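Status: frozen. Wall colors and paint names only. If you want a furniture palette, look elsewhere.

# Burlow Paint Names

A CSV of 658 interior paint names, with the color each one is supposed to stand for. The original goal was 700. I stopped when the leftover cards turned out to be old names with a new number on the back.

I started this file because I don't believe paint names mean much. After typing them all in, I believe it a little less. Treat everything below as one person's spreadsheet.

## What's in it

| column | notes |
|---|---|
| `name` | as printed on the card, spelling mistakes kept |
| `line` | Burlow, Wisside or Bemwood |
| `hex` | my reading, see "Color values" |
| `family` | my guess at a plain word: beige, gray, green |
| `claim` | the mood the card promises, word for word |

`claim` is the column people ask for. It is also the least useful one. "Calming" is attached to colors that have nothing in common, including a red.

## Beige, khaki and the rest

The `family` column is weakest in the middle of the chart. Wisside sells one color as a beige and Bemwood sells a near match as a green. Neither is lying, as far as I can tell. A dull tan with a bit of green in it will go either way depending on what sits next to it, and no card warns you about that.

Rendered rooms, plain walls:

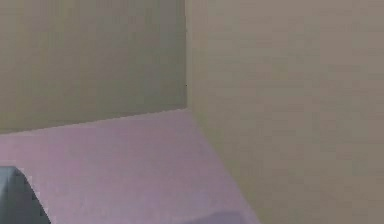
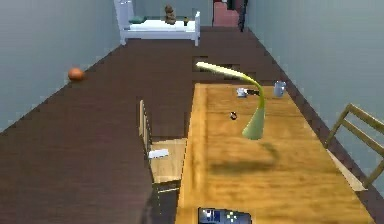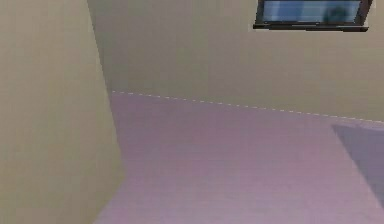
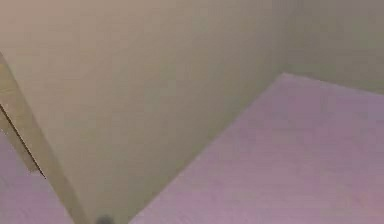 I ended up with a dumb rule: if the card says "sand," "oat," "linen" or "stone," it goes under beige unless the hex is clearly gray. You may disagree. Change the column and keep your own copy.

## Color values

The hex codes were read off flatbed scans of the cards. The scanner was not calibrated. Paint makers print cards with ink, so you are getting a scan of ink that imitates paint, and then your monitor has its own opinion. Please don't order paint from this file.

Each card was scanned 2 times and the values averaged. If the scans were far apart I kept the second and put a `?` after the code. Strip that character before you parse the column.

## Known problems

- 5 rows have no `hex`. The cards were too faded to bother with.
- The Camacho cards are left out. They use numbers only, which I respect, but it leaves nothing to put in `name`.
- "Gray" and "grey" both appear. That is how they were printed.
- Duplicates across lines are kept on purpose. Duplicates inside one line are my mistakes.

## Things people have tried to prove with it

That warm names sell better. There are no sales figures in here, so no.

That names are getting longer. The cards mostly aren't dated, so also no.

## Changes

Last edit Saturday, August 10, 2019: fixed a shifted column in the Bemwood rows. Anything downloaded before that has the wrong claim next to the wrong color, and so far I've had no complaints.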